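Laundry Room FAQ - Stamis House, Vulivcombe

Updated April. Read this before emailing the office please, most of what we get asked is on here already.

Where is the laundry room?
Basement, past the bike racks. Same fob as the front door. If the fob works upstairs but not down there, it needs re-coding, bring it to the desk.

When is it open?
6 am to 11 pm. Last load in by 9:30, so it's finished and out before the lights go off. The door locks itself at 11 and we can't send anyone down to let your jeans out.

How do I pay?
Joubert card only. No coins, no phone payment yet. Cards come from the desk, $6 deposit, you get it back when you move out. Top up at the box by the stairs. A wash is $2. Drying is priced by time, see the screen on the dryer.

My card says error 816.
Balance too low for the cycle you picked. Top up and try again. If it still says 816 with money on it, bring the card up and we'll swap it.

How much can I put in?
Fill it loosely, leave a hand's width at the top. Overstuffed loads come out soapy and half spun and then people want a free rewash. Don't do it. One big comforter is one load, nothing else in with it.

Which detergent?
Liquid or powder, both fine. Has to say it's OK for front loaders. Use less than the bottle says. If there are suds on the door at the end you used too much, run a rinse.

Can I use dye?
No.

Can I wash pet beds, horse blankets, bath mats with rubber backs?
Pet beds yes, if you shake them out outside first. Horse blankets no. Rubber-backed mats no, the backing crumbles and ends up in the drain.
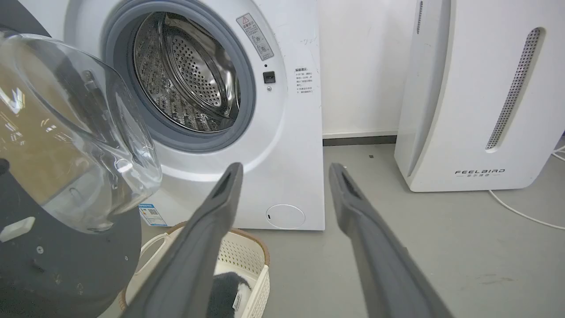
Mold and that wet dog smell are the biggest complaint we get, and nearly all of it comes from shutting the machine up damp. When you're done, leave the door swung wide open, all the way back, so you can see right into the drum. Then run a dry cloth around the gray rubber gasket. Pull the fold back gently and get inside it, hair and lint collect in there, also coins, also hairpins. Don't use bleach straight on the rubber. Takes a minute and the next person's towels don't stink.

Whats the round white cover low down at the right on the front?
Filter access. Leave it alone please. If you open it with water still in the machine you get a wet floor. We clean the filters ourselves. Slow draining or a sock you think went that way, tell the desk.

The warning sticker is in Chinese, what do I need to know?
House rules in English are on the wall over the folding table. Short version: don't force the door, no kids or pets in or near the drum, nothing with gasoline or solvent on it goes in, ever.

The door won't open after my wash.
Wait 2 minutes. The lock lets go by itself. Still stuck, check there's no water sitting behind the door, then try a spin. Still stuck after that, call the desk. Do not pull on it, we've replaced one door already this year.

The door won't lock and it won't start.
Usually a sleeve or a strap caught in the gasket. Open up, push everything in, close it again till it clicks. Check nothing is poking into the latch on the right side of the opening either.

Something rattles in the drum.
Stop the cycle, wait for the lock, take everything out, spin the drum slowly by hand. Feel along the paddles. Coin or a bra wire most times. If the noise is there with the drum empty, tape an OUT OF ORDER slip on it (slips are in the tray by the sink) and let us know.

Somebody left their stuff in. Can I take it out?
Yes, once the cycle's been over for 17 minutes. Put it in a clean basket, on the table, not on the floor. Don't put it in the dryer for them, people have wool.

I lost a sock / earring / key.
Lost property is the blue tub at the desk. Emptied at the end of every month. Anything unclaimed goes to the Prerkotholm thrift store.

Can my friend who doesn't live here use it?
Sorry no. Residents and there overnight guests only.

Who do I call?
Desk, 8 to 6. After hours only for flooding or a burning smell, number's on the laundry room door. Not for error 816.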